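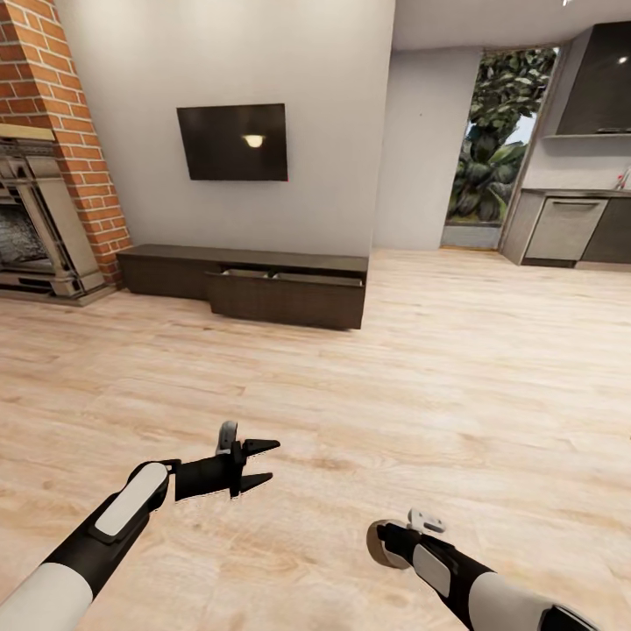

4. Simulation: Aufgabe »Schublade« einrichten

Dieser Abschnitt gilt für den Übungsraum der Robotik-AG und setzt voraus, dass Trevor installiert ist. Wer Abschnitt 3 übersprungen hat, geht bitte zurück – die Fehlermeldungen helfen erfahrungsgemäß nicht weiter.

1. Trevor starten und die Szene »Westby« laden. Das Wohnzimmer mit Kamin und Fernseher braucht beim ersten Mal lange.

2. Beide Arme in Grundstellung fahren. Gegriffen wird nur links, der rechte Arm hat in dieser Szene keine Finger.

3. Im Menü »Objekte« das Fernsehmöbel auswählen und die rechte Schublade auf »teilweise offen« setzen. Ganz geschlossen ist die Aufgabe für den ersten Termin zu schwer, auch wenn das Wettbewerbsheft etwas anderes behauptet.

4. Linken Greifer vollständig öffnen, dann den Lauf starten. Abbruch nach 2.000 Schritten.

5. Protokoll unter dem Teamnamen speichern, nicht unter »test«.

Hinweis: Die Voreinstellung 535 für die Reibung stammt aus der Anleitung von Skerport. Eine Einheit steht dort nicht. Wir lassen den Wert stehen, würden aber keine Schlüsse daraus ziehen.

Achtung: Ein gelungener Lauf in Trevor sagt wenig über den echten Arm. Programme aus der Simulation kommen erst nach Freigabe durch die AG-Leitung auf die Hardware, und dann mit halber Geschwindigkeit. Das gilt auch für Teams, die im Mai zum Wettbewerb nach Grelstead fahren.

Stand: 3. Februar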